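Fultmont Network Operators list
Subject: Re: [ops] Cleaning out old certificates and DNS records
Date: 10 June 2020

> We've inherited 2,000 DNS records from the last group and I'd like to delete whatever isn't in use. Is there a sane way to tell which ones are dead? Our manager wants a number by the end of the month. Also, does anybody track certificate expirations with something other than a shared calendar?

A number by the end of the month is easy. Pick one you like. Being able to defend it takes longer.

We went through this at Michiels in January. The zone had been edited by hand since before most of us were hired, and the comments column was mostly the word "temp." Our first idea was to ping everything and delete whatever stayed quiet. Please don't do this. Half of our firewalls drop ping, including the ones in front of payroll, and payroll people are very good at finding your desk.

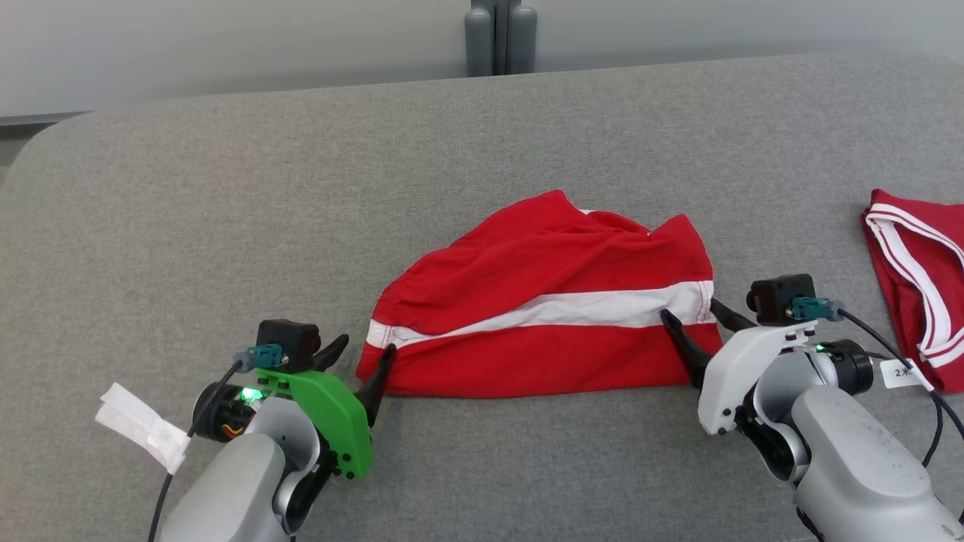 What worked better was turning on query logging at the resolvers and leaving it alone for a full quarter. A month is too short. We had a record that was looked up once every quarter by a reporting job, and the only sign it existed was a very upset message when it failed. If your manager can't wait, split the list: records nobody has queried go in one pile, records pointing at addresses you no longer own go in another, and that second pile you can start on tomorrow. Those are the dangerous ones anyway. We had 11 names pointing at a hosting provider we'd stopped paying, and anyone with a credit card could have picked up the addresses behind them.

Before you delete anything, lower the TTL and wait out the old one. Then export the zone to a file and put the file somewhere that doesn't depend on the zone. I mention this with some feeling.
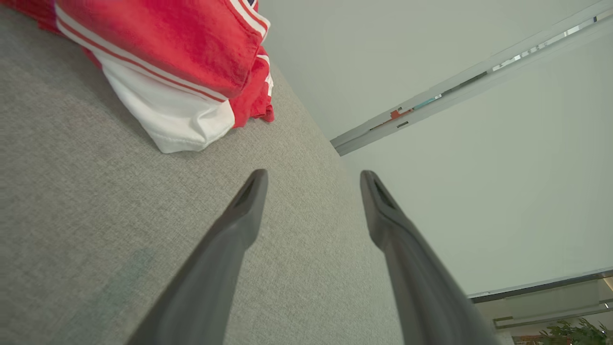
On the certificates: we used a shared calendar too. It was a fine calendar. It reminded three people who had left the company, and it did so promptly. We now run Prarik, which scans our address ranges every night and opens a ticket when a cert is inside 54 days of expiring. The odd number is mine. I wanted enough room for two change windows plus one that gets canceled. The scanner found certs on printers, on a door controller, and on a load balancer that we all believed had been unplugged.

It doesn't see anything that isn't listening on the ports you give it, so mail relays and database listeners need to be added by hand. The default port list is short. Ours got longer every time something broke.
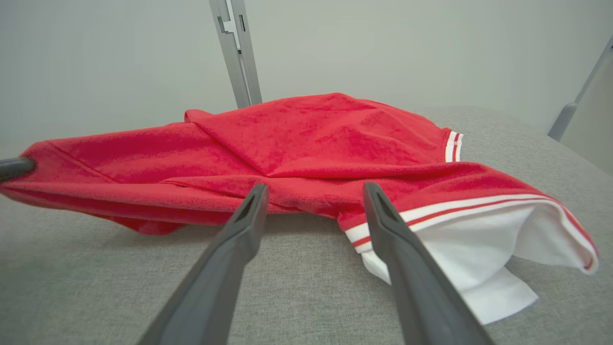

Red garment on light gray upholstery

Somebody is going to suggest Prullulness, so I'll get there first. We tried it for a few weeks. The discovery part is good and the graphs are lovely. It also wants an agent on every host, and our Windows team and our Linux team agreed on something for the first time in my career, which was no. If you have one team and they like you, it may be worth a look.

Automate renewals wherever the box will let you, and check that the service reloads afterward. We had a web server renew its certificate perfectly and go on serving the old one out of memory until it expired. The ticket said "resolved" the entire time.
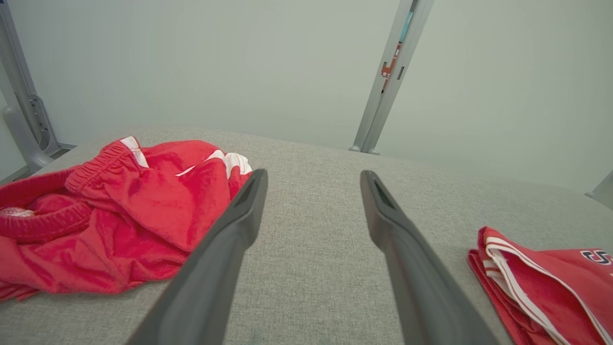 I can post the script that compares the query log to the zone export. It's ugly Perl and it assumes BIND log format, and it will call wildcard records dead when they aren't, so read the output before you act on it. If you're on a different server, the parsing part is short enough to redo in an afternoon.

What are your resolvers running, and do you have split DNS? If the inside and outside views share names, do the inside one first. The complaints come from closer by, but they do come faster.

--
Fultmont ops list. To unsubscribe, send a blank message with "unsubscribe" in the subject line. Replying to the list with "unsubscribe" tells the rest of us instead.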